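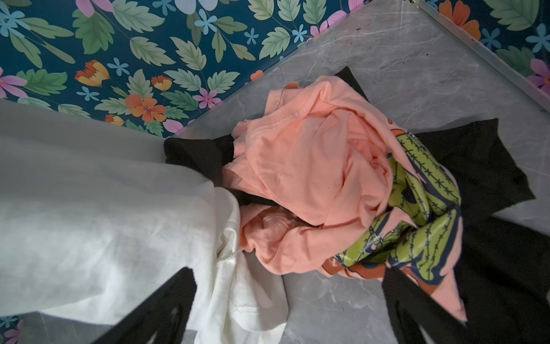
The Zundwood two-finger gripper is a bolt-on hand for small hobby arms, sold as a kit or already put together. It was worked out at the Grenudham shared workshop for people who want an arm that can handle cloth, and most of the changes since October have gone into the fingers. They are long and black, and narrow enough to get into a pile. Cloth is harder than blocks or cups. With a white cotton garment, a peach T-shirt with a cactus print and something black bunched up underneath, the fingers have to close around folds that give way and slide over each other, and a hem can end up right beside the tip. The wrist camera looks down between the fingers, so both tips stay in view while you drive.

Price and stock
Gripper kit, unassembled: $309
Gripper and Arnel arm, assembled and checked: $1,458
Spare finger pair: in stock
Prices last changed February 4, 2023.

What comes in the kit
Two fingers, black
Gripper body and palm plate
Servo with lead
Wrist camera and angled bracket
Bag of 11 screws, one spare
Hex key
Printed build sheets

You will need a small Phillips screwdriver, a computer with a free USB port and a power supply for the servo. The supply is left out because most people who build an arm already have one on the bench.

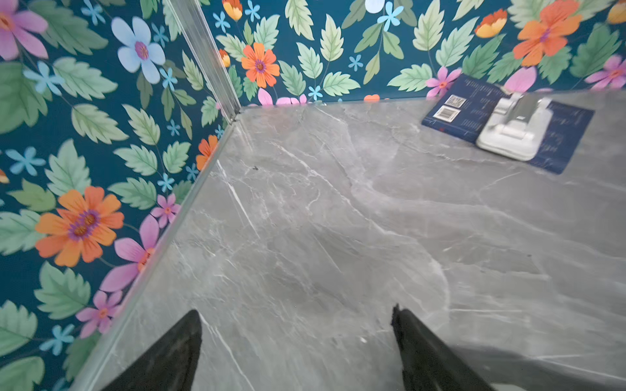
Build Sheets, Issue 3, page 11

Setting the open position. Do this after the fingers are on and before the arm goes anywhere near anything you care about. Clear the middle of the counter. Power the servo, send the open command and wait for it to stop moving. The fingers should stand wide apart with bare countertop between them in the camera view. If one sits further out than the other, loosen its two screws, shift it and tighten again. Save the value. Then close slowly until the tips touch, and save that too.

A smooth countertop is fine to work on, but pale veins in a marble pattern can throw off simple color tracking, and so can flowered wallpaper behind it. The Ngubane driver lets you mask the walls. Draw the mask once with the arm parked and leave it alone unless the camera bracket moves. Metal trim along the edges may catch the light, so mask that as well.

Keep books and loose parts back by the wall during the first runs. The arm can swing wide if a joint was zeroed wrong.

Care
Wipe the fingers with a damp cloth. Check the tips for rough edges now and then, especially before working with knits — a burr will pull a thread. Fine sandpaper takes it off. Regrease the slide after some 1,000 closings, using the same plastic-safe grease you would use on a printer rail.

Fit
The palm plate matches the Arnel arm directly. Other arms need an adapter, and the drawing for that is on the Zundwood downloads page. Please measure your wrist flange before ordering. Kits that have been started can't be returned, but missing or broken parts are replaced free.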